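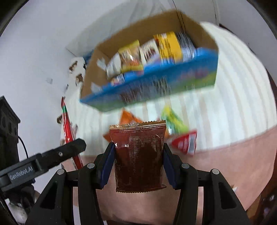
*Brown packet, large cardboard box. Sorting the snack stock, August 2024.*

The snack stock gets sorted twice a year, once in April and once now. The method has settled enough to be worth writing down, mainly so that I stop reinventing it.

Storage is one large cardboard carton, open at the top. I tried a plastic crate from Haslam before that. The crate had a lip round the rim which caught on the crimped edges of the packets, and two of them split. Cardboard has no lip. It sags after a year or so and then gets replaced.

Packets are sorted by type first and by date second. Dates are printed in different places by different makers, and on dark glossy wrappers they are hard to read under a ceiling light. Tilting the seal towards a window helps. Anything with less than 13 weeks left goes in the front row of the carton, standing up. Everything else lies flat behind it.

Standing them up has one drawback. Small sachets slide down between the larger ones and get lost until the next sort. Cyril Bramwell suggested a cardboard divider at 100 mm from the front panel, which I cut from an old Zallo delivery box. It needs a slot at each end or it falls over.

The spicy things are kept apart from the sweet things. I do this by label, and most of the labels are plain enough.

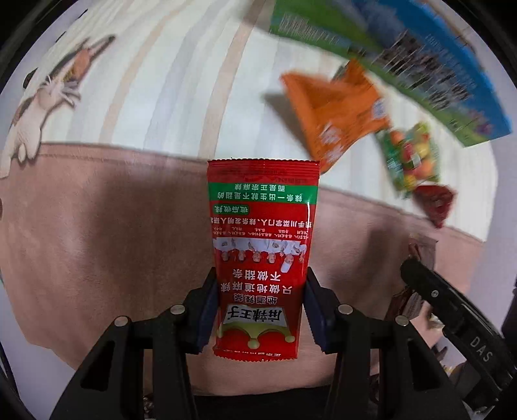

Latiao is the one that needs care. It is a chewy wheat-flour strip in chilli oil, and some makers sweeten it. The 麻辣王子 packets say 不做甜条 on the front, so no sweet strips, and also carry a green tag reading 低麻低辣, low numbing and low heat. They go at the mild end of the spicy row. Touran Bahrami disagrees with the word mild and has asked for a separate row.

Oil is the other point to watch. A slow leak at a seal will mark everything beneath it, so I run a dry tissue along both seams before a packet goes back. A marked tissue means that packet is eaten first.

I keep a stock list in a plain text file: type, maker, date, row. It has nine columns at present, four of which I have never filled in. They will come out before the next sort.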